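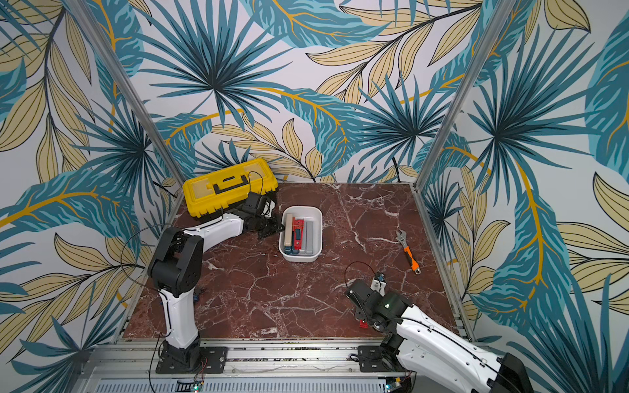
Motorsport Heritage Desk

Pledeck puts 31 rally cars under one roof, and a price on the poster

Organizers of the Pledeck winter show say they will park 31 rally cars from the old Benjelloun works team side by side in November. It is a big claim. The team's own build ledger stops well short of that number, and at least 2 of the cars listed were rebuilt from bare shells after crashes.

Show director Taha Benkirane calls every entry "genuine where it counts." Asked which parts count, he mentioned the chassis plate and left it there.

Chassis 1676 is the one most people will come to see. It is billed as the car that won the Stutodska hill stage, though two owners have made the same claim over the years and the paperwork has yet to be shown to anyone outside the Pledeck office.

Latifa Abdel Hamid, who restored three of the cars, was more careful. "Some of these are very original. Some have had a long life," she said. She would like to see a history sheet next to each one – so would we.

A numbered poster of the full lineup, printed by Pakance, goes on sale Wednesday at 9 a.m. The run is 2054 copies, which seems generous for something sold as limited. Buyers are being asked to pay up front, before the cars have been brought together.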